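Mark the simulator work as seriously as the hardware

The rules for the March final of the Verndale schools robotics league were sent out on 27 November 2024, and the scoring table has not changed. A team can earn 266 points. Of these, 13 are for simulation. The rest go to the machine on the day, the build log and the interview.

I coach one of the entering teams and I think the split is wrong. My reasons are mostly to do with how the students spend their time, and a little to do with what the task now asks of them.

The task first. Up to last season the arm had to move foam blocks between two trays. The block size was published, the trays were bolted down, and a team could win by recording a set of joint positions and playing them back. Several did. This year the arm must pick up long objects lying at an angle the team does not know beforehand, and put them into a rack. Playback will not do that. The program has to work out where the long axis lies, choose a point along it, turn the wrist and close the fingers across the narrow side. If it grips too far from the middle, the object swings and the rack placement fails.

A program of that sort needs a large number of trials. My team has one arm, shared with a Year 9 class, and gets it for 60 minutes a week. Setting up and packing away take their share of that. Sharon Mfaume, who handles the perception code, used a whole session in October on a calibration fault and collected no grasps. The same week she ran her batch of trials in the simulator at home, on a laptop with no graphics card worth mentioning.

Hendrik Bosman, who has judged the league for 9 seasons, takes the opposite view, and he has put it to me at some length. His argument is that a simulated grasp proves very little. Contact is the hardest thing to model. Friction values are guessed, fingers do not flex, and a team can tune the numbers until everything sticks. He has seen entries with perfect simulated results which could not lift a pencil case on the table. I have seen them too, and one of them was ours.

I accept the facts and disagree about what follows from them. If friction is guessed, the marks should go to the team that measures it. Roos Goossens did this with a tilting board and a protractor, for each of the surfaces we expect to meet, and then entered a range in place of a single value. Her results got worse, as they should have. Under the present table that work is worth nothing, while a printed cover for the cable run can earn points under "finish".

There is also the matter of the camera. We mount ours at the wrist, looking out between the fingers. Students new to this tend to plan from a view above the table, because that is how they picture the job. The wrist view is far less generous. Close to the target, the object fills most of what the program has to work with, and its ends may be out of sight.
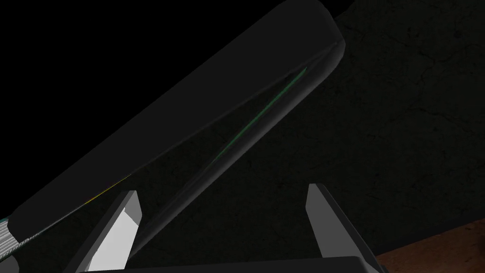

An axis estimate that depends on finding both ends will fail at that range. Milan De Smet's first version did exactly this. It was accurate from a distance and useless in the last part of the approach, where accuracy matters most. He rewrote it to use the long edges, which remain visible for longer, and to hold the last good estimate when the edges are too faint against a dark background. He found the fault in simulation and checked the repair there before any hardware time was spent on it. I would call that engineering, and I would like a judge to be able to reward it.

My proposal is short. Raise the simulation mark to 60 and take the difference from "finish" and the timed run. Require each team to hand in its scene files and settings with the results, so that another team can run them. Let the judges pick one grasp that works in the simulator and ask for it on the real arm. The marks should then go to how well the team explains any difference between the two. A team that predicts its own failure correctly should score better than one that is surprised by success.

Karlijn Koster, whose team won last year, has told me she would support the second point and not the first. She fears that schools with better computers would pull ahead. It is a fair worry, though a limit on scene size would deal with most of it, and the present system already favours schools that own more than one arm.

The league takes comments on the rules until the entry list closes. I have sent mine in, with Roos's friction tables attached.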